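Small Things Handed In: Running a Lost Property Service in Public Buildings
Speaker notes, 30 May 2022. Sowmya Kamath, Teltdale Library and Leisure Service

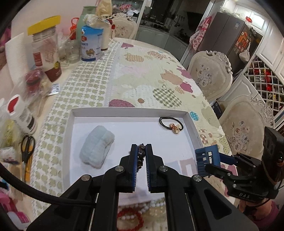 Slide 1. Beads, a headband and a hair tie: small personal items of the everyday kind.

Opening (leave slide 1 up during the welcome)

Good morning, and thank you to the Rao Centre for the use of the hall. I have been asked to speak on lost property, a subject that rarely reaches a conference programme. Most of the people in this room manage a building with a front door, a reception desk and a cupboard. My remarks are mainly concerned with the cupboard.

I shall cover the duties we owe to the owner and the finder, the way items are recorded at Teltdale, how long we keep them, and what we do when no claim is made. Questions are welcome at the end. Please hold any points about vehicles and bicycles, as Ville Räsänen is dealing with those after the break.

Slide 2. What we owe, and to whom

A person who leaves a scarf on a chair has not given it up. The scarf remains theirs, and by accepting it over the counter we take on a duty to look after it with reasonable care. We also owe something to the finder, who has gone to some trouble and would like to know that the item will be dealt with properly.

Staff are often uncertain on this point. It is common to hear that an item "becomes ours" after a certain time. Our written policy does not use that phrase. It says that the service may dispose of an item once the holding period has passed and reasonable efforts have been made to trace the owner. The notice at each reception desk says the same, in the same words.

(Pause. Ask who has a written policy on display. Do not comment on the show of hands.)

Slide 3. The old arrangement

Until the review, each of our buildings kept its own box. Some had a notebook, and one had a notebook and a separate envelope for jewellery, the contents of which did not match. An enquirer who had visited two buildings in a day had to telephone both. If the member of staff who had received the item was on leave, the enquirer was asked to ring again.

Complaints were few in number but bitter in tone. The one I remember best was from a mother whose daughter's glove had been found, put in a box and given to charity while her letter about it was in our post tray. She was right to complain, and we used her letter, with her permission, in staff training.

Slide 4. The entry in the register

Every item now receives an entry on the day it is handed in. The entry has 5 fields: the date, the building, the part of the building, a plain description, and the initials of the person receiving it. The finder's name is taken only if the finder wishes to give it.

The description deserves a moment. We ask staff to write what they can see and no more. "Yellow metal ring" is correct. "Gold ring" is not, as we are not jewellers and an owner may later rely on our wording. The same applies to stones, leather and designer labels. Where an item has a distinguishing mark, it is left out of any public list and kept in the register, so that a claimant can be asked to describe it.

Sumathi Amin wrote the guidance sheet on descriptions. Copies are on the table by the door.

Slide 5. Storage

Small items go into clear bags with a numbered tag. Coats and umbrellas hang on a rail with the same tag. Telephones are switched off where possible and locked away with purses and keys. Food, drink and wet swimwear are not kept overnight. Medicines are taken to the pharmacy on the high street, and the register is marked accordingly. Passports and bank cards have their own procedure, set out in the handout.

We looked at the storage system sold by Istex and decided that it was larger than we needed. A locked steel cupboard and a box of tags have served us well. Colleagues with bigger sites may come to a different view, and Gopinath Unnithan at Plenon would be glad to speak to anyone considering a full system.

Slide 6. Claims

In the last full year we recorded almost 1000 items across the service. Umbrellas and children's clothing made up the greater part. Only 19 per cent of items were claimed, a figure that disappointed us at first. When we looked more closely, keys, telephones and purses were nearly always collected, and odd gloves hardly ever.

Proof of ownership is a matter of judgement. For an ordinary item a fair description is enough. For anything of value we ask for a distinguishing detail and a signature. Staff should never prompt. A question such as "Was it the blue one?" gives away the answer, and it is surprisingly hard to stop asking it.

If 2 people claim the same item, neither receives it that day. The matter is passed to the duty manager, who will speak to each of them separately.

Slide 7. Holding periods

Items of low value are held for a month and everything else for three. We tried a single period for all items and ran out of rail space before the winter was over. Sentimental value is the difficult case. A child's bracelet or a worn soft toy may be worth very little in money and a great deal to the family. Staff may extend the holding period for such items on their own authority, without asking me.

Slide 8. Disposal

Usable clothing goes to the charity shop in the precinct. Reading glasses go to the optician's collection point. Telephones are sent for secure wiping. Cash is paid in under its own heading and appears in the annual accounts. Staff and their families may not buy or take unclaimed items, and this rule has no exceptions.

Closing

The guidance sheet, the register template and the notice wording may be copied freely, with your own building's name put in. Aishwarya Suvarna has the electronic versions and will send them to anyone who leaves an address with her at the desk.

(Take questions. If asked about insurance, refer to page four of the handout. Finish in time for coffee.)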